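# Looking after the steamer cell

I'm Isla, and I keep the two-armed steamer cell at Plulis going. Mostly that means bolts, cables and finger pads, and a lot of wiping down (steam gets everywhere, trust me!). We're up to 353 cycles since the last full strip-down in October, so I figured it was time for a little gallery. I check the pivots on both sides every 16 cycles – more often if a finger starts to feel sloppy. Click through for the big versions. 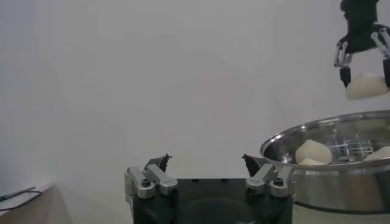

Two hex bolts in the linkages, one each side of the black body. I start with those every time.

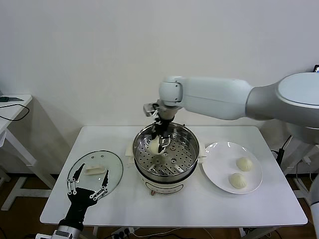
Lid off and flat on the table, steamer in the middle, one hand down in the basket with a bun.

Warrick Gilchrist wrote in to say he'd stopped using thread locker on pivots like these, as it crept into the joint and made the fingers drag. He swaps the bolts at every strip-down instead and marks the heads with a paint pen, so one glance tells him if anything has moved. I like the paint pen idea a lot – I've ordered one in yellow. Not sold on new bolts every time, but I'll try it on the left side first and post how it goes.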